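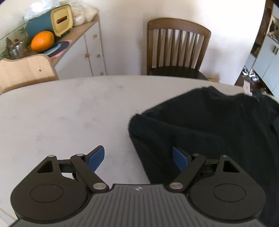
Possibly a sweater. Dining table, January.

Up before seven with every intention of putting away the dark wash. It has been in the basket long enough that I'd begun taking clothes straight out of it in the morning, which works fine until you're down to the things you've been avoiding. The avoided things are all black or navy. I seem to have spent years buying one garment over and over under the impression that I was building a wardrobe.

I fold on the dining table. I used to fold on the bed, but the bed lets you lie down beside the pile, and then it's lunchtime. The table is round, and I wouldn't recommend round. There's no edge to line a hem up with. I square off a sleeve against a curve and get something shaped like a slice of melon. Still, it's big and it's white, and a dark sweater on it can at least be found.

Telling black from navy before eight in the morning is beyond me. I took a pair of socks to the window and came back with the same opinion I'd left with, so I put them together. If they aren't a pair they can learn to be.

The dryer is part of the trouble. Van Wyk's man looked at it and wants $342 to fix it. A new one, the Nidik that Youssra keeps praising, is $2,265 delivered. I asked whether it folded. It holds up to 9 pounds more than mine, so what it would do is bring me a bigger pile.

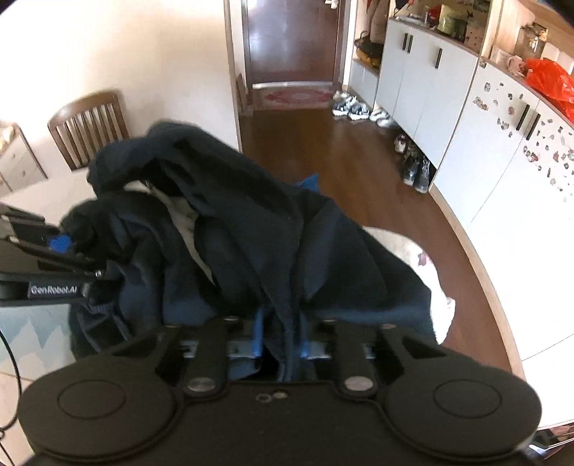 Dorottya's position, given by phone while I had both arms in the heap, is that there is no such thing as folding a jacket. A jacket is hung up or it is on the floor, and anyone claiming a third way is fooling herself. I said plenty of people fold jackets. She asked me to name one. I said Detlef, and she said Detlef rolls, and that she'd seen his closet and it looked like a bakery.

She may have a point about the hanging. We already have coats up by the door, though, and shoes under them, and more shoes in front of those shoes. A coat that goes in there in January comes out in April with somebody's scarf down its arm. I'd sooner have it flat where I can see it.

I tried the roll, for the sake of fairness. It came undone while I was admiring it.

Her other rule is that a garment with a lining has to be treated as two garments. You smooth the inside first, then the outside, then apologize to both. I did the first part. By the time I got to the outside, the inside had crept back up one sleeve and was sitting there in a wad. Csaba walked past and asked if I was winning. I told him to take his cup with him.

Coffee. A second coffee.
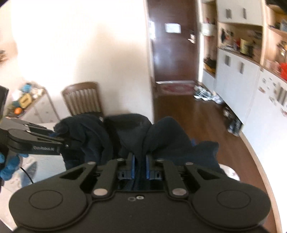

My rule used to be that the table got cleared completely before any laundry touched it. I was strict about it, too, and brought it up with guests. It lasted as long as rules last here, and this morning I spread the navy one out, got the front fairly smooth, and found a white plate sticking out from underneath. I would like to say I stopped and moved the plate. I folded toward the other side. Then I started thinking about the shelves, with the roll of tape that has no business there and the plastic bags heaped on the floor below, and I had to be firm with myself. One room at a time. Half a room. One navy item, and the plate could wait its turn.

I looked up a method during the break I gave myself. It's called the Jolo fold and it has nine steps, of which I understood the first (lay the garment face down) and the last (enjoy your drawer). Somewhere around step five you are supposed to fold the bottom third into the collar, and I lost sight of where the collar was. Ferenc swears by it. Ferenc owns four shirts.

In the end I went back to my mother's way: sleeves behind, in half, in half again, put something heavy on top and leave. She used the phone book. I used the Vatden catalog, which comes every month whether I buy anything or not and has finally earned its postage.
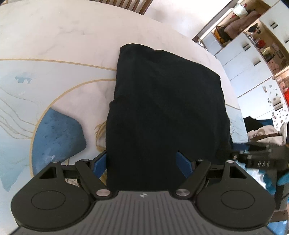
Csaba thinks it would all go faster if I folded in my hands, standing up, and only put a thing down once it was finished. He says this is how they do it in stores. I pointed out that in stores they have a board, and a wage. He took one of the black ones to demonstrate, and I'll grant him that the fold was neater than mine, though he then set it on the wrong stack and went off looking pleased.

So there are two stacks now, his and mine, and his is shorter and better. I've been putting mine away first.

There's still the mixed pile to get through, the black with the beige and white, which I washed together on purpose after Youssra said modern colors don't run. I haven't looked closely yet. The beige looked a little gray from the doorway, but it could be the light.

Must call Van Wyk back about the $342. Also find out whose sock that is.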